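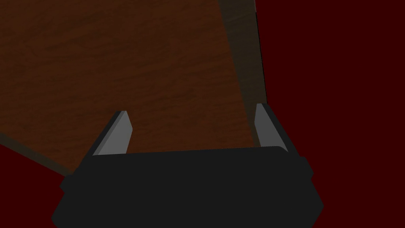 Gripper Trials, Round Two

2018-03-18

Those of you who read the November item will remember that we promised a clear winner by the next issue. We have a winner. Clear is a strong word.

The question was whether to keep the Proltance fingers, which everyone complains about, or move to the Ellery set, which everyone had read a brochure for. Rawiri Whitcombe set both up in Wastness, our simulator, so that nothing expensive could be dropped on anyone's foot. Each set got 176 grasps at the tabletop station, same objects, same starting poses, same controller. Ngaio Goodwin wrote the scoring script and then refused to tell us what was in it until the runs were finished, and I have come to respect her for that.

Proltance held on to 96 of its 176. Ellery managed 91. If you had money on a landslide, please see me about a refund.

The totals hide the good part. Proltance did well on anything with flat sides and fell to pieces on small round things, where the fingertips met a little late and squirted the object off toward the edge of the table. Ellery was calmer with round things but closed so gently that heavier items slid out on the way up. Kylie Lockyer raised the closing force for a side run of 35 grasps and most of the sliding stopped. She would like it on record that she suggested this in November. It is now on record.

We also learned that the wrist camera matters more than the fingers do, at least on our table. With the camera mounted behind the gripper housing you get a fine view of the back of the gripper housing. The fingertips show up nicely when they're wide open over bare wood, and then you go to pick something up and the object spends half the approach out of sight. Tadhg Nic Aodha wants to shift the mount sideways. Rawiri wants to shift it up. They have each drawn a diagram on the same whiteboard, in the same color, and I can no longer tell which is which.
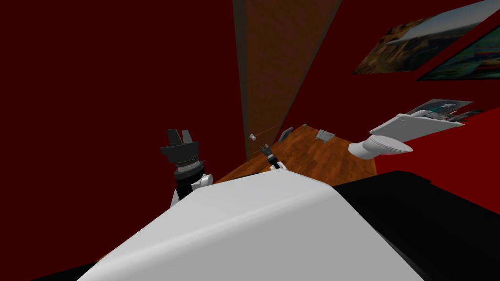

Moving the two-armed robot into the Dirton room was meant to be the easy half of the month. The tabletop runs use one gripper and a surface that stays put; Dirton asks for both arms, and for a head camera that copes with being tipped over. With the view leaning like this, the door and the pictures on the wall all slant together, and the old controller took its idea of "down" from the image. It would aim for the wooden floor and set off toward the toilet. The lid was up, which did nothing for morale. Nikau Stubbs has since given the controller the tilt directly from the base, and the arms now agree with each other on which way the floor is, though the right one still gets there by the scenic route.

So we're keeping Proltance for the tabletop work and trying Ellery, at Kylie's force setting, on both arms in Dirton. The camera mount gets decided after that, or whenever someone wipes the whiteboard.

The logs are in the shared folder under "grippers_final_2". Please leave "grippers_final" alone. Ngaio's script reads from it and she hasn't said why.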